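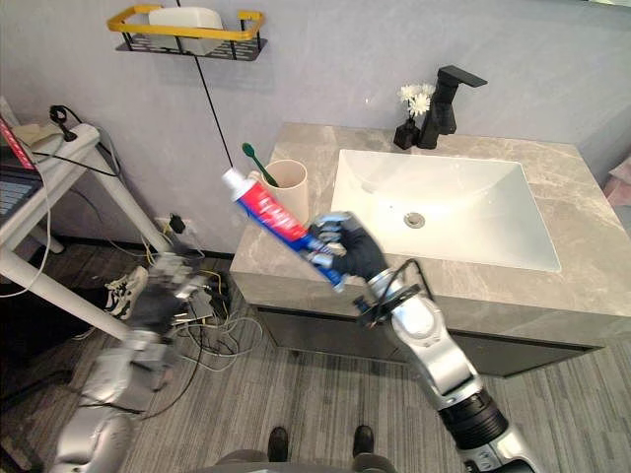

The Bench Beside the Basin

Bathrooms collect small things faster than any other room in the house. A kitchen has drawers and a pantry, a bedroom has a wardrobe, but the bathroom often has one slab of benchtop and a cabinet full of pipes, and everything a household uses twice a day has to live somewhere between the two.

In Latcombe, where most of the houses were built with a single narrow bathroom off the hallway, people have been renovating in earnest for the past few years. The old pink basins have gone out to the kerb and grey has come in. Dark cabinets, pale walls and black tapware are now so common that the local showroom, Usent, keeps them together in one bay near the door.

A grey marble top with white veining suits a small room. It hides dust and stray hairs better than plain white and it goes with most paint colours. It does need looking after. Marble is a soft stone and it etches when acid sits on it, so vinegar sprays and lemon cleaners should stay in the laundry. Warm water, a drop of dishwashing liquid and a dry cloth will do for the daily wipe. Toothpaste is mildly abrasive and dries hard, and a blob left overnight can dull the polish. Lift it with a damp cloth and don't scrub.

Sealing is a job for once a year. Put a few drops of water on the stone near the tap and leave them for 9 minutes. If the spot has darkened when you wipe it, the sealer has worn off. The area behind the basin goes first, where wet hands reach over for the soap.

Matte black taps have their own rules. Hard water leaves a pale bloom on the finish, and the cream cleansers that work on chrome will scratch it. A microfibre cloth after the evening wash is enough in most towns. A single lever is the easiest kind to keep clean, with one handle to wipe and no gap between hot and cold for grime to settle in. Check how far the spout reaches before you buy. A short one over a wide rectangular basin drops the water on the back slope, and you end up with splashes along the wall.

Then there is the question of what stays out. A toothbrush needs air to dry, so a cup at the back corner of the bench is a better place for it than a closed drawer. Choose a cup with a wide mouth and rinse it weekly, as the bottom collects a grey sludge that is unpleasant to find in June when the weather is cold and nothing dries. Cream or white shows when it needs a wash. The toothpaste can share the cup if it is heavy enough not to tip. Stand the tube cap down once it is half used.

Flowers are worth the space. A small vase beside the tap takes up less room than a bottle of hand lotion, and a few white blooms lift a room that is otherwise all grey and black. Daisies cope well with steam. Change the water when you clean the basin.

Anything used less than daily can go in the cabinet or on a side table. Cestach makes a slim white one, 40 centimetres wide, that fits beside most vanities and costs less than a second set of drawers. The Pringle version is sturdier and has a lower shelf for towels. Whichever you pick, keep the floor under it clear. Leads from hair dryers and shavers tend to end up there, and they make it hard to get a mop through.

A full vanity replacement with a stone top came in at about $2,000 when we asked at Usent, before plumbing. A new tap on its own was $403 fitted. If the money isn't there, start with the tap and an afternoon spent emptying the cabinet. Throw out the dried-up sunscreen and the hotel soaps, wipe the shelf, and put back only what you recognise.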